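# Cloths and small boards, Lilwood store room

Notes on the textile and stationery items sorted at Lilwood in July. The Mottram stock list runs to 79 lines, of which 17 are cleaning cloths, fleece or other soft goods. Items are grouped by use – cloths with boards, outer layers with warm linings – and shelved in bays 3 and 25. Fabric is graded by pile, then by colour.

**Fleece, royal blue.** Soft pile with faint pilling on the surface. The thick rolled border shows at the folded end, and the colour drops to deep navy in the shaded part. Pilling at this level passes as grade two.
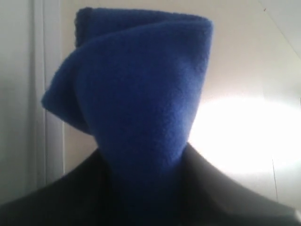

Irkenar asked for fleece to be graded after one wash, as pilling on blue stock from Kestier had doubled between the shelf and the first laundering. The grading sheet now has a column for it.

Boards are kept with a cloth each. Dry microfibre is enough for fresh marker; older marks need a damp cloth and a second pass with a dry one. Cloths used on boards are washed without softener and kept apart from the dusting cloths. Rolled cloths take less shelf depth than folded ones and are stored that way in bay 25.

Aluminium rails are wiped along the grooves, then the corner caps are checked for cracks. A board with a split cap goes back to Mottram – the caps are sold in pairs.

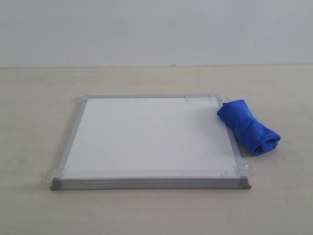
*Small whiteboard, aluminium frame with grey corner caps; blue microfibre cloth, rolled.*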